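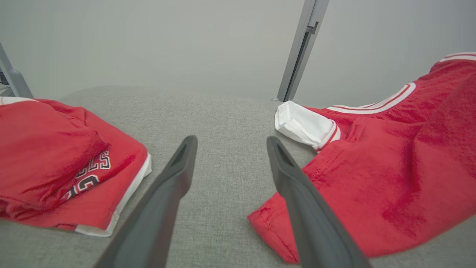 Wallcombe Scoresheets, version 2

Box scores from the Wallcombe Sunday basketball league, typed up from paper. The paper was kept in a shoebox, then in a different shoebox after the first one met a leaking radiator. There were 300 sheets in all. 219 of them could be matched to a game that somebody agreed had taken place, and those are the ones in the main table. The rest are in leftovers.csv, where you are welcome to them.

Typed and cleaned by Zoi Panagiotou. Checked by Zaid Azar, who played in a good many of these games and disputes several of his own foul counts. His objections are in disputes.txt and have been given all the weight they deserve.

What's in the folder

games.csv: one row per game, with teams, final score, court, and officials if anyone wrote them down
players.csv: one row per player per game
kit.csv: shirt and shorts colors for each team, by season
leftovers.csv: sheets with no home
disputes.txt: see above
scans/: the sheets themselves, sideways more often than you'd like

Teams

The four regulars are Stanier, Jaber, Drilleline and Old Wallcombe. Drilleline was the works team of a firm that closed, and it kept the name out of stubbornness and a large supply of printed socks. Stanier appears in the early sheets as "Stanyer," "Stainer" and once as "them." All of these have been folded into Stanier. The original spelling is in the column team_as_written if you enjoy that kind of thing.

Jaber split into Jaber A and Jaber B for a single season following a disagreement over who was bringing the ball pump. The two halves played each other and both sheets claim a win. We kept both versions and set result_conflict to yes. Please don't average them.

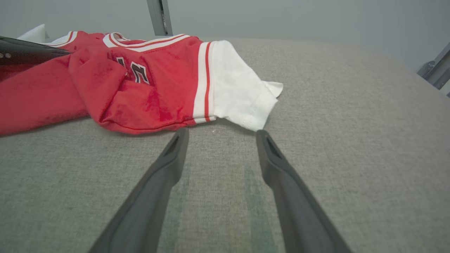
Red basketball-style jersey on a gray upholstered surface.

Columns that need a warning

minutes. Games were supposed to run 40 minutes. The clock was a kitchen timer operated by whichever substitute complained least, and on cold nights in February it seems to have run fast. Treat anything per-minute with suspicion.

assists. Recorded by one scorekeeper, for one team, with great generosity. Blank everywhere else. A blank means no one wrote it down, so don't read it as zero. If you rank players by assists you will get a list of that scorekeeper's friends.

rebounds. Offensive and defensive rebounds share a column until the printed forms changed. After that they are separate, and the totals go down. We don't think the league got shorter.

fouls. Tally marks. A five-bar gate is five, except on the sheets where the scorekeeper drew the slash first and then kept going. Where we couldn't tell, fouls holds the lower reading and fouls_alt the higher one. Zaid would like it known that he prefers the lower reading.

player_id. Assigned by us. Shirt numbers are no help, as numbers were handed out according to which shirts were clean. We matched people on surname, then handwriting, then by phoning them up. Nicknames were replaced where we were sure. "Big Lad" turned out to be several players over the years and has been left alone.

Kit colors 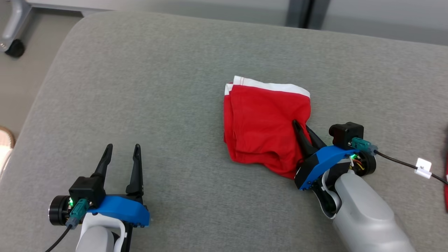
The kit table caused more argument than the scores did. A team sheet would say "red" and mean anything from brick to salmon, and the league's one rule on the subject was that two teams shouldn't look the same on the same night. We ended up with a main color and a trim color for each item, and trim covers whatever sits at the edge: collars, armholes, waistbands. A red garment with a white waistband and a thin red stripe along it goes in as main red, trim white, and the stripe goes in trim_note, where it can do no harm. Shades are ignored. If a team turned out in mixed colors, and Old Wallcombe usually did, main is set to "assorted."

How the typing was done

By hand, in the evenings. Text recognition was tried first and read most of the surnames as measurements. Every sheet was then typed once and read back aloud by the other person, which catches swapped digits nicely and does nothing for a marriage. Points were added up and compared with the final score. Where they disagreed we trusted the final score, on the grounds that ten people in the room would have been shouting about it, and set sum_ok to no.

Changes since version 1

Removed a duplicate game that had been entered from the carbon copy.
Fixed the season labels, which all pointed at the year the season ended even though the notes said the opposite.
Moved "abandoned, lights" out of the score column.
Added kit.csv, under protest.

Good uses, bad uses

Fine for teaching people to clean messy tables. Fine for settling who won what in Wallcombe, if you can live with the answer. Poor for anything about basketball in general, as the standard of play was a private matter. Names appear with permission. Anyone who said no is listed as "withheld," including one man who only asked after seeing his free throws.

Reusing it

Do what you like and say where you got it. Corrections are welcome if they come with the sheet number. Corrections that come with only a strong memory go in disputes.txt.

Still to do

Match the Drilleline away sheets to a venue. The current value is "the cold one."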